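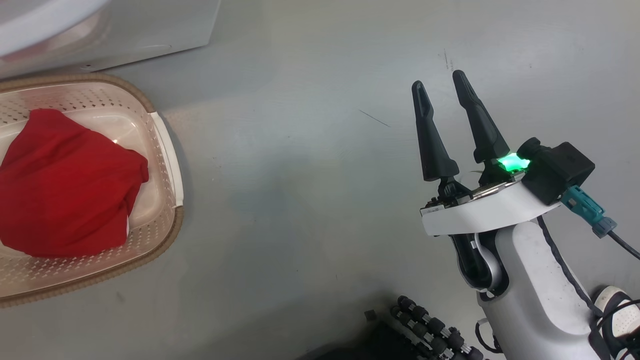
Figure 1. Laundry task, garment in basket, right-side view of the arm with gripper open.

Progress report to the Radwan education fund
Project: Skosonden student robotics club, household manipulation
Reporting period: fall term to date
Prepared by: Ghazal Ansari, club advisor

1. Status

The project is on schedule for the Ludus regional in all areas except grasp reliability. The club meets on Friday afternoons. Students work in three groups: perception, arm control, and task setup. The laundry task was chosen in September from the list of four tasks in the competition rules.

2. Work completed

The arm control group finished the approach motion. The arm starts from a fixed rest pose, moves above the basket, and descends with the fingers open. Descent speed was cut in half after the fingers hit the basket rim in early trials.

The perception group collected 2,000 labeled images of clothing in baskets. Of these, 1,000 are used for training and the rest are held back for testing and for retraining if the lighting at the venue differs from ours. Red and other saturated colors are found reliably. White items against a light basket floor are still missed too often, and the group is adding more of them.

3. Test results

In the last test session the students ran 45 pick attempts with a single garment. The arm lifted the garment clear of the basket in 28. Of the 17 failures, 10 were slips during the lift and seven were grasps that closed on air. The slips occurred mostly on thin fabric. Karim Saber's group is testing a rubber fingertip cover and will repeat the same series with it.

4. Spending

The Flonora fingertip kits and one spare cable set were bought from the parts line. No money has been moved between lines. The travel line is untouched.

5. Next period

- Repeat the pick series with covered fingertips.
- Add a second garment to the basket.
- Write the recovery step for a dropped item.
- Time the full task, basket to washer, against the competition limit.

We request no change to the budget or the end date.

Contact: Skosonden Robotics Club, main office | Back to top

Comments (3)

R. from the parents' group: Will the test series be open to visitors?

G. Ansari: Yes, from the second garment tests onward. Sign in at the office first.

Former member: We had the same slipping with thin shirts. Check closing force before you buy more covers.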